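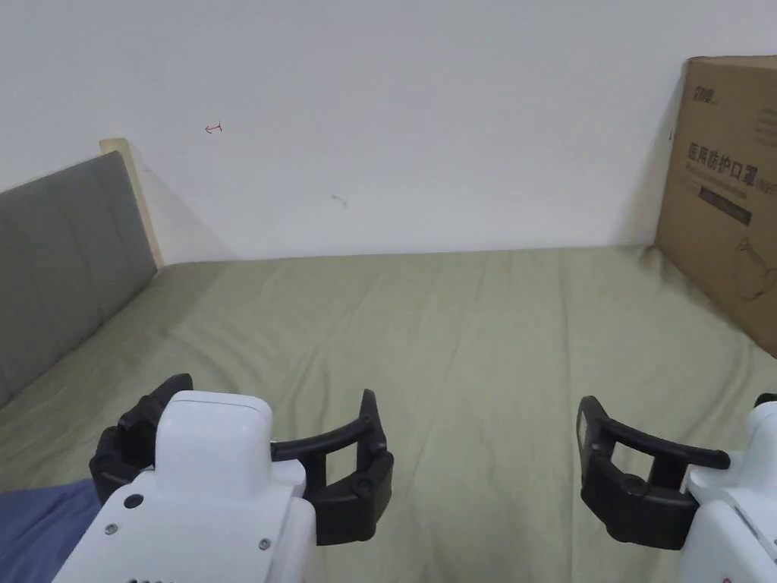
Themba Kruger told us straight off that a game like this gets signed years ahead and then everybody forgets who signed it. Which is sort of what we found.

## Potley vs Holtura: how a small-college football date gets made

Project report, sports management, May 2018

Group: Elmarie Kekana, Xolani Ngubane, Rosemarie Stöcker

**What we wanted to know**

How do two athletic departments agree on a non-conference game, and who pays who. We picked Potley and Holtura as they are close to each other and have only played 2 times. Both at Potley. Holtura fans still bring this up.

**Method**

Phone calls, emails, old schedules from the Potley library. Interviews with Kruger (scheduling, Potley) and Johannes Buthelezi (ticket office, Holtura). Also a short survey of students, 43 replies. Wanted more, ran out of semester.

**How it works**

First call is usually one assistant AD to another. Open weeks get compared. Most conference dates are locked, so really there are only a few Saturdays early in the season that work for both sides. Then a one-page letter, then the contract, then lawyers, then waiting. For the new game the first call was in December and the contract came back signed in spring.

Biggest fight was over location. Holtura wanted a home-and-home. Potley wanted a single game at Magagula Field, bigger stands, better parking. They ended up with a home-and-home but Potley hosts first.

**Tickets**

Visiting team gets 500 seats at Magagula Field. Holtura asked for them all together behind the bench, got 300 there and the rest in the end zone corner. Buthelezi was not thrilled. He said families dont like the corner, no shade until the third quarter.

Student tickets are seperate and go through Sorkis, the online system both schools use. Sorkis went down during the last basketball sale so we asked about a backup. Paper list at the gate, apparently.

**Survey**

Most students said they would go to the home game. Far fewer would travel. Main reason was no bus. Cost came second. A few wrote that they didn't know there was a game, so promotion is a problem already.

**Problems with our report**

- Survey was only Potley students, should have done both
- never got to see the contract, only heard about it
- Kruger and Buthelezi remember the order of the calls differently, we went with Kruger's emails
- no numbers on the guarantee money, both schools said no

**What we'd suggest**

Run a student bus to the Holtura game and sell the seat and the ticket together. Announce both dates at once. Give the visiting block one section next time.

Rosemarie still has the interview notes, Xolani did the survey table, it goes in as the appendix.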